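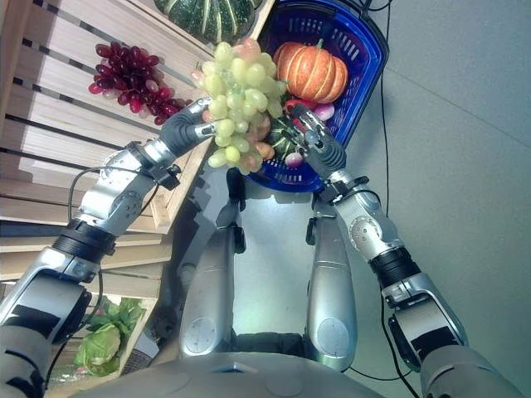

Buslow Letters, data card

Letters to a relationship advice column, with the replies that were printed. Each row is one letter. There are 1094 letters, most of them on jealousy, money and in-laws.

Fields: letter_id, topic, letter, reply, years_together (blank if the writer didn't say).

Topics were assigned by Naima Sqalli and Ehab Abdel Hamid. Where they disagreed, the row keeps both labels, split by a semicolon. Names and towns were removed by hand — please report any we missed.

Known problems: six letters have no reply. Women wrote far more often than men. Letters from May are missing.

Last updated 27/06/2019. Send corrections to Shaimaa Helmy.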